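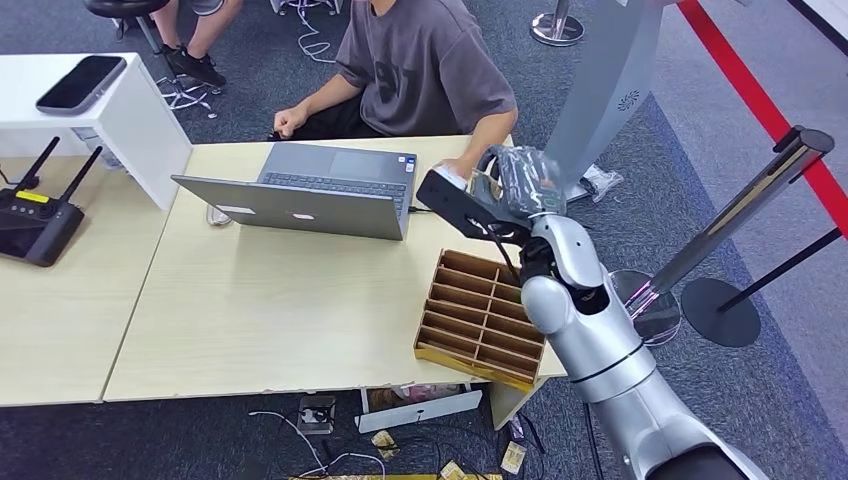
By the Karnwood Juniors fixtures desk
Updated February

Section 2: Setting up your league for the new season

Welcome back! If you ran a league on Pemow last year, most of this will feel familiar, but please read the part on age groups because it has changed quite a bit (for the better, we think). If you are brand new, set aside an evening, put the kettle on and work through the steps in order. By the end you'll have a league with clubs, teams, pitches and a full fixture list, and that's a lovely thing to see on one page.

Before you start you need:
- your league code, from the welcome email
- last season's final tables, if you want promotion and relegation carried over
- a list of pitches with kick-off times

2.1 Create the season

1. Sign in and open League > Seasons.
2. Press New season and give it a short name. Parents see this name on their phones, so "Spring League" works much better than "KJFL Comp 2 Rev B".
3. Choose the first and last match weekends.
4. Mark any weekends with no football. School holidays are not filled in for you.
5. Press Save. The season shows as Draft and stays hidden from clubs until you publish it in 2.5.

Note: You can have 2 seasons in Draft at once. We use the second one for the summer sevens and it's a great way of getting ahead.

2.2 Add clubs and teams

1. Open Clubs and press Bring forward. Every club from last season appears with a tick beside it.
2. Untick any club that has left.
3. For a new club, press Add club and enter its name, home colours and one contact address.
4. Open each club and add its teams. Pick the age group first, then the division.

A team name can be up to 99 characters, though anything past the first few words gets chopped on the match card. If a club enters more than one side in the same age group, use colours or animals (the Otters and the Herons have had some cracking derbies in our under-nines).

CAUTION: Do not delete a club to correct its name. Deleting a club removes its teams, its players and all its past results. Use Edit instead.

2.3 Check the age groups

Age groups now follow the school year automatically, so last season's under-tens move up to under-elevens when you bring them forward. This used to take us a whole weekend!

1. Open Age groups and press Preview.
2. Look down the right-hand column for amber rows. These are players with no date of birth, or players already registered a year up.
3. Settle each amber row with the club before you press Confirm.

If Preview stops with message 602, two teams in the same division have the same name. Rename one and run it again.

2.4 Add pitches and build fixtures

1. Open Venues. Add each ground, then each pitch on that ground.
2. Set the pitch size. A nine-a-side pitch will never be offered to an eleven-a-side team.
3. Enter the kick-off slots. Ours at Oláh Park begin at 9.30 am, with the last one at 1.15 pm.
4. Open Fixtures and press Build.
5. Wait for the green bar. Large leagues take several minutes, and you can leave the page while it runs.

Our last full build came out at 3390 fixtures across all the age groups, without one double-booked pitch. We cheered.

To move a match, drag it to a free slot. A padlock appears on any match you have moved by hand, and locked matches stay where they are if you build again.

Note: Cup ties are not part of the build. See Section 4.

CAUTION: Building again replaces every unlocked fixture. Once the season is published, use Move or Postpone on single matches.

2.5 Publish

1. Open Seasons and choose your Draft.
2. Press Check. Anything missing is listed with a link to the right page.
3. Press Publish.

Clubs get an email straight away and the fixtures appear in the app within the hour. Leagues that use Edex for referee bookings should now go to Settings > Officials and switch on Send fixtures. Do this after publishing, as draft matches are not sent across.

Referees can then start picking up games, beginning with the oldest age groups.

2.6 If a club can't see its fixtures

- Check that the club contact has accepted the invitation.
- Check that the team has a division. Teams without one are left out of the build.
- Ask the club to sign out and in again.

Next: Section 3, Match cards and results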